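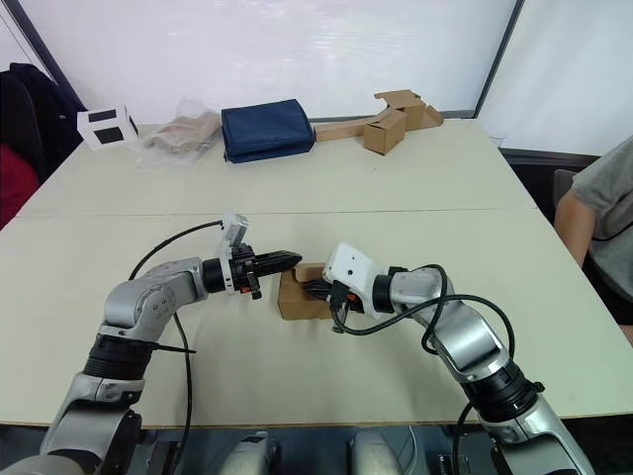 Two arms reaching toward each other across white tables.

Vetstead Kids > Your Body > Why do we have elbows?

Why do we have elbows?

Try something for me. Hold one arm out perfectly straight and keep it that way. Now scratch your nose. No bending!

I tried it at my desk and ended up waving at the ceiling. My nose stayed itchy. So let's say thank you to the elbow, and then let's look at what's going on inside it.

An elbow is a joint, and a joint is a place where bones meet. Three bones meet at your elbow. One is the big bone in your upper arm, called the humerus (say it HYOO-mer-us, just like "humorous"). The other two are in the lower part of your arm, side by side, and they're called the radius and the ulna. That pointy bit you lean on when you're bored at dinner? That's the top end of your ulna.

Your elbow is mostly a hinge joint. Go and open a door and look at the metal bits on the side. The door swings one way and back again, and your elbow does pretty much the same. Your shoulder is different. It's a ball and socket joint, so it can go around in big circles. Do a few circles now if there's room and no lamps nearby.

But wait, you can also turn your hand over, palm up and then palm down. Keep your elbow tucked against your side and try it. Your radius is rolling across your ulna when you do that! I think it's the best trick an arm can do, and I do it every time I turn a key.

Bones can't move on their own, so muscles do the pulling. The biceps, on the front of your upper arm, helps bend your elbow. The triceps, on the back, straightens it again. Muscles can only pull. They never push, so you need one on each side.

And what about bone rubbing on bone, ouch? The ends are covered in smooth, slippery stuff called cartilage, and there's a little bit of slick fluid in there too, like oil on a bike chain.

Now for the funny bone. It isn't a bone at all. It's a nerve, the ulnar nerve, and it runs behind your elbow with hardly any padding over it. Bump it on a table and you get that horrible buzzy zing all the way down to your pinky. I did it in January on my own fridge and I said a word I can't print here.

Want to go looking for more? Dogs have elbows, up near the chest on their front legs. Cats have them too. See if you can find them on a horse.

Contact Vetstead Kids | © 2018 Vetstead | Back to top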